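Storage Bin Rental: Frequently Asked Questions

What do I get when I rent a bin?
One plastic bin and a set of blank labels. Bins go out from our Gondport store and can be returned there or at the Bañuelos counter. The rental period is 31 days and renews unless you bring the bin back.

What can I put in it?
Small household items: cords, craft supplies, toys, unopened packets. No liquids, batteries or open food. A packed bin may weigh up to 9 pounds.

Do I have to bag things first?
Rope, yarn and string must be bagged. Everything else is up to you.

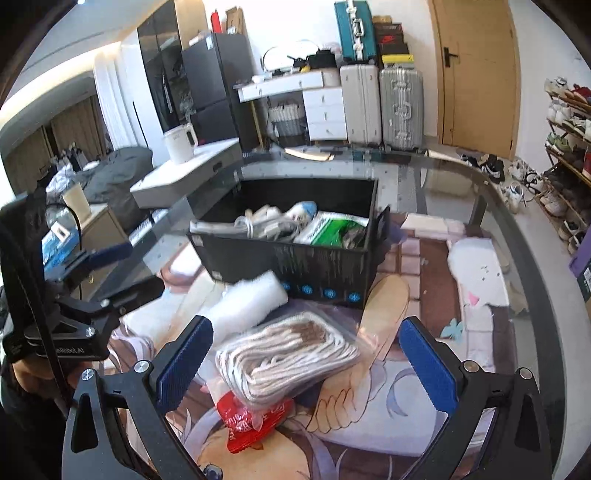 How should I pack rope and cable?
Coil rope flat and put one coil in each bag. Use clear bags so the counter staff can check the contents without opening them. A flattened coil like the white and cream one takes up little height and can go in last. Cable doesn't need a bag and can go straight into the bin as a bundle, next to a plush toy or a package. Please don't tie it to the handle.

Where do the labels go?
On the front wall. Write your rental number on one and your last name on the other. Remove old labels before you return the bin.

Will I be charged for scratches?
No. Light scratches on the walls are normal wear. Cracks and broken handles are charged at the replacement price on your receipt.

Can I switch to a larger size?
Yes, if one is in stock. The Grurnell size is wider and costs more per period. Tudness members can switch once a year at no charge.

When are you closed?
Sundays, and the first week of August for inventory.

Last updated 19th January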